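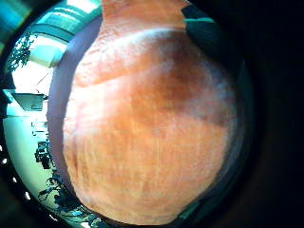 How many demonstrations does a robot need before it can manage a simple task by itself? For a single pick-and-place job with one object, we got usable behaviour from 162, and the count climbs quickly once the object or the room changes.

4.2 Collecting the demonstrations

I should say first that we changed our minds a lot here. We began in June with remote control, using the Mockus arm and a pair of joysticks, and it was slow going - I could spend a whole afternoon on a drawer and come away with very little worth keeping. Thijs De Graaf then talked me into holding the gripper ourselves and simply doing the task, with the wrist camera recording as we went (Figure 3).

Figure 3. A view from the camera on the hand-held gripper, with a rounded orange surface very close to the lens and a strip of the room curving along the left.

That sped things up enormously! We ended up with 2,676 demonstrations across 4 tasks, all stored in Nolteo and trimmed by hand at both ends. I went through them myself, which was dull, but I did get a feel for how differently two people will pick up the same cup. Thijs goes in from the side and I nearly always come from above, so we labelled every recording with the person who made it.

For training we drew up to 2,000 recordings per run and kept the rest back for testing. The remote-control recordings from June were left out of these runs and are treated separately in Section 5.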